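Wamix Teaching Cell: Frequently Asked Questions
April 18, 2023 – Posted by the Wamix support desk

We use cookies to remember your settings. Accept | Manage
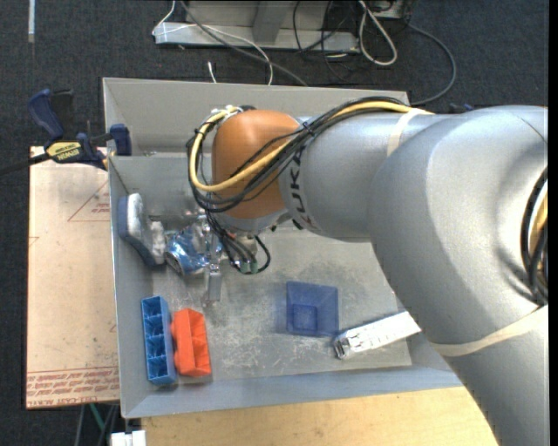

How many demonstrations does a new task need?

Start with 40 for a single pick-and-place task with fixed start and end points. Tasks with mixed objects need more; our bin sorting set stands at 262, recorded since January.

Should I guide the arm by hand or use the remote?

Hand guiding is quicker to learn and suits slow paths with few turns. Use the Pitness remote where your hands would block the sensors, or where contact forces matter – the operator's grip distorts the readings in hand guiding mode.

Can two people record the same task?

Yes, but log each operator separately. Mixed styles in one set tend to produce hesitant motion at the approach.

What do I do with a failed attempt?

Keep it and mark it as failed. The Tkachenko trainer skips marked files by default and can use them later for error detection.

How long may one recording be?

The limit is 3000 time steps. Longer tasks must be split at a point where the gripper is open and the arm is still.

The arm lags behind the remote. Is this a fault?

Usually not. Check that the smoothing value in Wuno is 32 or lower – higher values add a visible delay.

Do I need to record again after changing the gripper fingers?

Yes, if the length or the opening width has changed. Recalibrate the tool point first.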